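Chore robotics

From Wulel, the open workshop encyclopedia

Chore robotics is the branch of automation that deals with everyday jobs people do by hand: folding towels, loading a dishwasher, sweeping a shop floor, turning a machine off at the end of a shift. It differs from classic factory automation, in which a fixed arm repeats one movement on parts that always arrive in the same place. A chore robot has to cope with things as it finds them, and that is exactly what makes the field so absorbing to follow.

Background

For a long time the only chore machines to reach ordinary buyers were built for a single job, such as floor cleaning or lawn mowing. General-purpose machines, with arms and hands, stayed in laboratories. Cheaper motors, better cameras and learning methods based on recorded human movements have changed the pace enormously — tasks once shown as a stunt are now tried again and again, with the failures written down.

Household tasks

Cloth remains hard. A towel has no fixed shape, and a hand that grips it well may still lose track of the corners. In June the Jenent trial, led by Dineo Moodley, gave a two-armed machine 100 mixed items of laundry. It folded the towels neatly, made a fair attempt at shirts and gave up on fitted sheets (as many people do). Washing up is further along, at least with sturdy plates. Glasses, greasy pans and cutlery drawers still cause trouble.

Shop-floor tasks

Workshops are kinder to robots. Floors are level, lighting is steady, and much of the equipment was designed to be worked with a fingertip or a simple turn of the wrist. The Skukum test series logged 3,786 attempts at small operating jobs, including buttons, rotary switches, latches and door handles. Push buttons came out best by a wide margin. Rotary switches were slower, as the hand must close on the knob, turn it the right amount and let go without nudging it back.

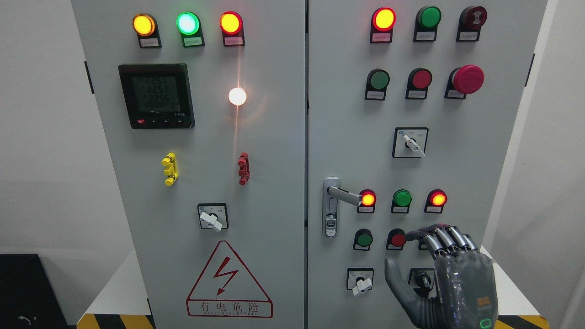
A robotic hand pressing a red push button on an electrical control cabinet.

Control panels are a splendid test all the same. Buttons of the same colour may sit close together, so the machine has to choose the right one as well as reach it. Lorna Carnegie, who reviewed the series for Zalewska, argued that a wrong press should count as worse than a missed one, and later rounds were scored that way.

Current state

Can machines do chores yet? Some of them, in some places, with a person nearby. A run of 20 clean presses is now quite ordinary in a tidy workshop, while clearing a family kitchen after dinner is still a research problem. Speed, price and safe behaviour around children and pets remain open questions.

See also: Domestic robot; Gripper; Machine tending; Remote operation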